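Atelier de robotique, notes de cours
Séance 4 : la préhension d'objets souples, ou pourquoi le linge résiste

Ce site utilise des cookies pour mesurer son audience. En poursuivant votre navigation, vous acceptez leur utilisation. Accepter / Paramétrer

Rappel de la séance précédente : le bras est monté, les butées logicielles sont réglées, le modèle géométrique inverse donne des résultats acceptables au centre de la table et médiocres en bout d'allonge. Ceux qui n'ont pas refait leur calibration après avoir déplacé la table la refont avant de lire la suite.

1. Ce que promettent les vidéos

On trouve en ligne quantité de démonstrations où un bras de bureau plie des serviettes. Regardez-les en notant trois choses : la vitesse de lecture, les coupes au montage, la position de départ du tissu. La vidéo du projet Gadus, que beaucoup d'entre vous ont citée dans leur fiche d'intention, commence toujours avec une serviette déjà à plat et bien alignée. Le problème difficile est donc réglé avant la première image. Je ne dis pas que le travail est mauvais. Je dis qu'il ne montre pas ce que le titre annonce, et que votre rapport devra être plus scrupuleux.

Même réserve pour la documentation du kit Tarnau, qui parle d'une pince « universelle ». Une pince à deux doigts rigides saisit correctement des objets rigides, à peu près parallélépipédiques, dont la largeur est connue. Pour le reste, il faut vérifier.

2. Pourquoi un tissu n'est pas un cube

Un cube a une pose : trois coordonnées, trois angles. Une fois saisi, il suit la pince, et sa position se déduit de celle du poignet. Une serviette n'a pas de pose au sens strict. Sa forme dépend du point de prise, de son poids, des plis antérieurs et du frottement avec ce qu'elle touche encore. Deux prises séparées de quelques millimètres peuvent donner deux formes pendantes très différentes.

Conséquences pratiques pour nos montages :
- la consigne « aller au centre de l'objet » n'a guère de sens, le centre du tas ne correspondant à aucun point fixe du tissu ;
- l'ouverture des doigts ne renseigne pas sur ce qui est tenu (une épaisseur, quatre, un ourlet) ;
- le point le plus bas du tissu n'est pas le point de la pince, et c'est lui qui accroche les bords.

Le dernier point est celui qu'on oublie. On programme une hauteur de dégagement pour la pince, on la trouve généreuse, et le tissu frotte quand même. Regardez la marge entre la serviette et le plateau.
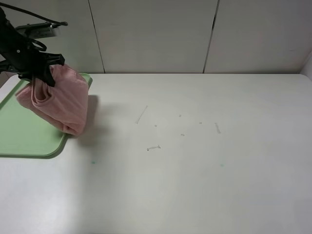
Fig. 1. Serviette tenue en paquet au-dessus du plateau vert. Le bas du tissu arrive presque au rebord.

La pince est nettement plus haute que le rebord, et pourtant il ne reste presque rien sous le tissu. Si l'on commandait une translation à cette hauteur, je ne parierais pas sur le résultat. Notez aussi que la prise est une prise en tas : aucun coin n'est isolé. Pour transporter un chiffon d'un endroit à un autre, cela convient. Pour plier, on n'a pas encore commencé.

3. Hauteur de dégagement : la règle de l'atelier

On appelle L la longueur de tissu qui pend sous les doigts, h la hauteur du rebord au-dessus de la table, m la marge. La hauteur des doigts pendant la translation doit vérifier :

z > h + L + m

L ne se connaît pas à l'avance. On peut prendre le cas le plus défavorable, c'est-à-dire la diagonale de la serviette, mais pour la plupart de nos bras cette valeur sort de l'espace de travail. Il faut donc soit mesurer L après la levée, soit accepter le contact et ralentir. Les deux choix se défendent, à condition de les écrire dans le rapport.

Pour m, prenez 10 mm au minimum. Le schéma qui circule depuis l'an dernier indique 2 mm : c'est optimiste, le jeu dans les articulations de nos bras en consomme déjà une bonne partie.

4. Le montage

La carte Stekska fournit assez de courant pour la pince et le bras ensemble, tant qu'on ne serre pas en permanence au couple maximal. Serrer plus fort ne tient d'ailleurs pas mieux une étoffe : au-delà d'un certain seuil, on chauffe le servomoteur sans rien gagner. Si le tissu glisse, commencez par examiner le revêtement des doigts.

Le câble doit garder du mou sur toute la course du poignet. Faites le trajet complet à la main, alimentation coupée, avant le premier essai. Une boucle trop courte tire sur le connecteur ; une boucle trop longue finit dans le champ de la caméra ou dans la pince.

La bibliothèque Pandey propose une fonction de « détection de prise » fondée sur le courant moteur. Elle fonctionne sur une boîte en carton. Sur un tissu fin, mes propres essais ne permettent pas de distinguer une prise simple d'une fermeture à vide. Je vous invite à me contredire, mesures à l'appui.

5. Ce qu'on appelle un succès

Sur mon établi, j'ai relancé la même séquence de prise et dépose environ 208 fois en février. Je ne donne pas de pourcentage, parce que ma définition du succès a changé en cours de route : au début, tissu levé ; ensuite, tissu déposé entièrement dans le plateau. Un taux calculé sur ce mélange ne vaudrait rien. Évitez de refaire cette erreur et fixez le critère par écrit avant le premier essai.

À préciser dans tous les cas : l'état initial du tissu (lancé, posé, rangé à la main), le nombre d'essais écartés et le motif, les interventions humaines, même minimes. Redresser un coin du bout du doigt est une intervention.

6. À rendre jeudi

a) Votre mesure de L pour huit prises successives, tissu relâché et froissé de nouveau entre chaque prise. Donnez les valeurs brutes, pas seulement la moyenne.
b) La hauteur de translation retenue et sa justification.
c) Un paragraphe sur un échec, avec le relevé de courant correspondant si vous l'avez.

Les vidéos accélérées ne sont pas acceptées. Prévoyez de laisser la table libre en partant, le créneau suivant commence à l'heure.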